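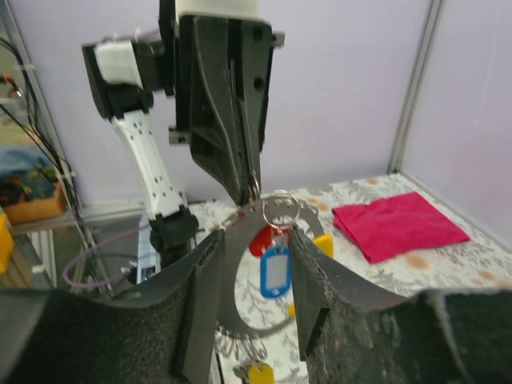

From: Honeylyn Lagman
To: Netirlow Household Sorting list
Date: 2021-02-11
Subject: Re: Keys, keys and more keys (long, sorry!)

Hi Raimo and everyone,

Oh, you have picked my favourite subject! I have been waiting for somebody to bring up keys ever since we finished with the pantry thread, and I'm going to go on a bit, so put the kettle on.

Raimo Kauppinen wrote:

> Hello list. I have inherited the key drawer from my aunt's house and
> I'm not sure where to begin. There are loose keys, keys on wire, keys
> tied up with kitchen string, and a ring as big as a bangle that weighs
> as much as a tin of beans. Maybe half of them have a tag of some sort.
> One tag says "the other one". We need to have the place ready for my
> cousin to move into and I'd like to hand her something sensible.
>
> What does everyone use? I was looking at the coloured plastic tags
> with the little paper window but a neighbour told me the ink fades and
> the windows pop out. Is it worth getting the brass ones stamped? Also,
> do you sort by building, by person or by door? And is there any point
> keeping keys that don't open anything?
>
> Raimo K.

Taking your questions in whatever order I get to them.

The coloured plastic tags are wonderful and I won't hear a word against them. I've had mine on the go for years: red, blue, yellow, and a few green ones I don't like as much because they look black in the bottom of a bag. Your neighbour is right about the ink if you use an ordinary ballpoint or one of those felt pens the kids have. Write the slip in soft pencil and it stays put. Pencil doesn't mind the sun, it doesn't mind a damp coat pocket, and when the key changes jobs you can rub it out and write the new one. I learned that from Hanne Pitkänen on this very list, back when we were all doing freezer labels, and it works just as well on keys.

The windows popping out is a real thing, though. What I do is cut the slip a hair too big so that it has to be coaxed in, then press the window down along all the edges with the back of a spoon. I've lost one in all that time, and that was on the gate key, which gets dropped on concrete every second day.

Brass stamped tags are beautiful and I do have two of them, for the front door and the shed. But you have to be very sure what a key is for before you start hitting it with a hammer. Leave brass until next year.

Now, the big ring. Please break it up! I know it feels safe having everything on the one ring, and I know it makes a grand noise when you put it down on the table, but every time you want the laundry key you're carrying the lot. I split ours into small bunches that live on their own split rings, and then a bigger loop gathers the small ones up when they go back on the hook. So if I want the shed I take the shed bunch, and the rest stay home. Buy decent split rings while you're at it. The cheap ones open up after a winter and you find your mailbox key in the lining of your coat (or you don't find it).

For opening a stiff split ring without wrecking your nails, slide a staple remover between the coils. It holds them apart while you thread the key on. I squealed out loud the first time I tried it.

Sorting by building, person or door: I've done all of these and I come down firmly on the side of building first, then door, with colour doing the building and the pencil doing the door. At our place it goes:

Blue – the house itself, front, back, laundry and the cellar hatch
Red – sheds, garage, gate, anything with a padlock
Yellow – other people's. Neighbours, my sister, the hall, Dad's unit

The yellow ones matter the most and I keep them on a separate loop. And I never write the address on those! If a bunch goes missing you don't want to have handed somebody a map. I use a word that means something to me and nothing to a stranger. Dad's is "Nikotia", after the boat he never finished. The key to Mrs next-door's is just "tomatoes". My nephew put the whole list into a notes thing on his phone but I keep mine in the back of the recipe book, where it's been since before he could walk.

Sorting by person sounds tidy, but then the person moves out or swaps rooms and all the tags are wrong at once. We had that in November when my youngest took over the back bedroom and I didn't have to change a single one, only the pencil on the desk drawer.

How I'd tackle the drawer itself, if it were mine. Do it on a table with a light cloth down. I use an old floral one that's gone thin, and the keys don't skate off it the way they do on bare wood, and you can see the tiny suitcase keys that would vanish on a dark one. Tip everything out. Don't try to identify anything yet. Just make piles by shape: the flat modern door keys, the long old ones with the round shank, padlock keys, window keys, suitcase and cash box keys, car keys. It goes surprisingly fast and it's lovely to do with the radio on.

Then look for twins. Hold the flat ones back to back up to the window and you'll soon see which are cut the same. Twins go together on a bit of string straight away, before you get up for any reason at all. Aatos Rautiainen told us he once left his twins side by side on the table overnight and the cat had other ideas.

Only after that do you walk around the house. Take one pile at a time and a handful of blank tags. Blank ones on purpose! Put the coloured tag on as soon as you know which building it is, and leave the slip empty until you have turned the key in the lock yourself. A guess in pencil turns into a fact by the following week, and that's how you end up with a tag that says "the other one". (Although I'd keep that tag, Raimo. I'd frame it.)

Clean them before they go on the rings. Warm water, dish soap, an old toothbrush, then dry them very well on a tea towel, because a wet key on a ring will mark the one next to it. For stiff locks I rub the key with that same soft pencil, work it in and out a few times, and wipe it. Please don't put cooking oil in there, I beg you all. My back door took a fortnight to forgive me.

As for the keys that don't open anything, yes, keep them, but with a time limit. I put ours in a jam jar with the date on the lid. When something turns up locked, we try the jar. When the year is up, the jar goes to Fulgencio Iglesias, who makes wind chimes and will drive a long way for old keys with a bit of weight to them. He was after more of the long ones last I heard, so do write to him. I pull one or two of the prettiest out first and hang them on the kitchen window latch.

Cost, since Raimo is setting up from scratch: it's next to nothing. Tags, a bag of mixed split rings, a row of hooks. I'd put the hooks inside a cupboard door near the entrance, high enough that small people can't reach, and not right beside the glass. I have 13 hooks and that has been plenty, even with the yellow loop growing the way it does. Leave a couple bare so visitors can hang theirs.

One more thing for your cousin. When you hand everything over, go round with her once and let her turn every key. She'll remember which way the cellar one jiggles if her own hand has done it. A tag can't tell her that.

I'd love to know what others do about garage remotes and those grey fobs that have no hole worth the name. Mine are on loops of bias binding, stitched by hand, and they look a bit sad. Has anyone got something sturdier? And does anybody still have the pattern for the felt key pouch that went round the list before the button swap? I lent mine out and I'd like to make a couple in a good bright pink.

Good luck with the drawer, Raimo. Do report back, and tell us how many twins you find!

Warmly,
Honeylyn

PS – Hanne, your lemon trick for the brass tags came up a treat. I did both of mine on Sunday and then went looking for other things to polish.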